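Hinine Play Library: Shop and Café Corner Assistant (part-time)
Posted October 26, 2018

Do you have strong opinions about where a fork goes? Are you prepared to be sold the same pepper nine times before lunch by a shopkeeper who can't see over the counter? Hinine may have work for you.

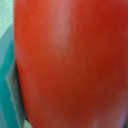

2 min read

The Hinine Play Library lends toys to families in Gadudden and runs a pretend shop and café for the under-fives. The groceries are small, the prices are steep and change without notice, and the customers are rarely asked what they wanted.

We need someone to look after the corner until the end of May. You would lay the table before each session, join in when summoned, and put everything back in the right crate afterwards. There are 54 crates. They have labels, which the children ignore and which you, we hope, will not.

A typical place setting is a woven mat, a round plate, a knife and fork with brown handles, and whatever the chef has decided is dinner. Lately this has been a whole loaf, served plain.

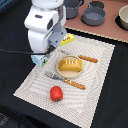

Complaints about the menu are taken by the chef in person and seldom upheld. You should be able to eat an imaginary meal with conviction and then ask for seconds.

Hours: two mornings a week, with 60 minutes paid for clearing up.
Place: upstairs at the Martens building, Flirkeck Road. There is no lift, and the crates live downstairs.
Experience: time spent with small children, in any capacity, including having been outwitted by them.
You will also need: good knees, and patience with jigsaws.

To apply, send us a page about yourself and the names of 2 people who will speak well of you. Please don't send a CV longer than that, as we read them standing up.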